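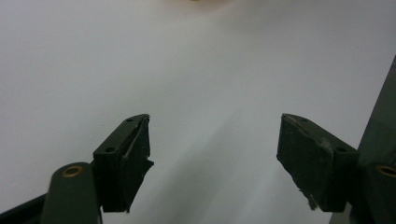
Figure 4. Pale surface under uneven light.

**4.2 Wear and the decision to borrow**

Members of the Clumier lending scheme were asked whether visible wear had ever put them off borrowing a household item. Of the 1,293 returned forms, 300 included written comments, and these were coded by hand. Light scuffs were mentioned often but seldom led to a refusal. Stains and smells did, mainly for items used with food.

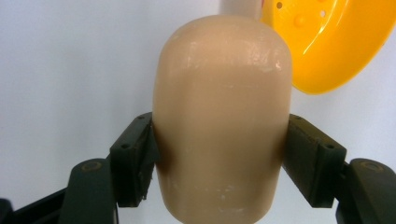 Figure 5. Smooth beige surface with whitish scuffs.

Answers varied by branch. Estska lends most goods for 20 days and cleans them on return, while Setiawan leaves cleaning to the borrower. Comments from Setiawan were more critical, even where the stock was newer – a pattern also seen in the October pilot. We did not ask about income, so its effect on these answers is unknown.

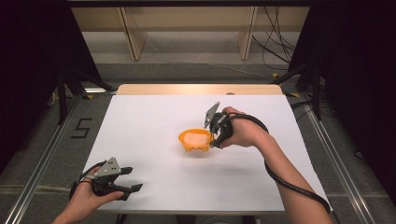 One Estska member wrote that she would take a scratched bowl over a new one any time, "as long as someone has washed it properly," and that the loan period mattered more to her than looks. Similar remarks appear in 9 other comments from the same branch.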